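Culvert work on Mandagi Road starts in January

The county road department will replace two culverts on Mandagi Road this winter, beginning with the one at the foot of the Iritz hill. Crews are due on site in the second week of January. The second culvert, just past the grain elevator, will follow once the first stretch has been backfilled and opened to traffic again.

Both pipes are corrugated steel and have been on the repair list for several years. The one at Iritz has rusted through along the bottom, and water has been running under the pipe as well as through it. That is what caused the dip in the westbound lane that drivers have been steering around since last spring. The department patched the dip twice with cold mix, and both patches sank.

The new pipes are concrete, 60 inches across. The old ones are smaller and tend to clog with cornstalks and branches after heavy rain. The wider opening should also help the three properties on the low side of the road, where the ditch has backed up into driveways.

Margus Ozoliņš, the county's road supervisor, went over the schedule at the last township meeting. He said the Iritz crossing will need a full closure because the pipe sits too deep to dig one lane at a time. The crossing by the elevator is shallower, and one lane should stay open there with a temporary signal.

"If the ground freezes hard we can still dig, but we can't compact the fill the way we want," Ozoliņš said. "In that case we would put down gravel and come back in spring to pave."

Residents at the meeting asked about school buses and mail. Buses will use Rikik Lane during the full closure, and the pickup times for the four stops east of the creek will move up by ten minutes. The school will send a letter home with the details. Mail delivery will continue as usual, although carriers may come from the opposite direction and arrive later in the day. Fire and ambulance crews have been given the detour route and will cover the east side from the station on Route 308 until the road reopens.

The signed detour for cars and light trucks runs along Route 308 to Rikik Lane and back to Mandagi Road at the church. Heavy trucks should stay on 308 all the way to the state highway. Rikik Lane has a posted weight limit and a tight curve at the creek, and the sheriff's office has said it will be watching for trucks that try it anyway. Farmers who need to move equipment across the closed section should call the road department ahead of time — there may be days when a field lane next to the site can be used.

The contractor is Trollex, which also did the ditch and shoulder work on Route 308 two summers ago. Work hours are 7 a.m. to 5 p.m., Monday through Friday, with Saturdays held back to make up for bad weather. There will be some noise from pumps overnight at the Iritz site, where the creek has to be carried around the hole while the new pipe is set.

A few items for people who live along the work zone:

Mailboxes inside the orange stakes will be taken down and set back up by the contractor. If yours is brick or set in concrete, call before work begins so a temporary box can be put out.

Driveway pipes are not part of this job. The crew will clean out the ends of any they come across, but replacing a crushed driveway pipe is still up to the property owner, and a permit is needed.

Please don't park on the shoulder between the church and the elevator during work hours. Dump trucks need the room to turn.

Two maples near the Iritz crossing will be cut. The wood will be left at the edge of the right-of-way for the adjoining owner, who has first claim on it.

Questions can go to the road department at extension 1333. Leave a message if it's after hours, and give the nearest house number along with your name. Closure dates will be posted on the board outside the township hall and updated if the weather changes them — the start date for the second culvert in particular is likely to move.

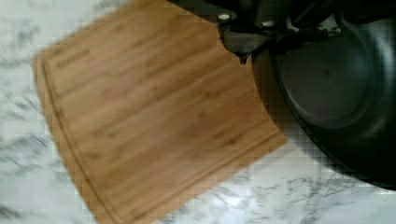 Township hall kitchen

The kitchen will be open for rentals again from the first week of February. The fee has not changed. Renters need to bring their own dish towels and take their trash with them. Keys can be picked up from the clerk's office before noon.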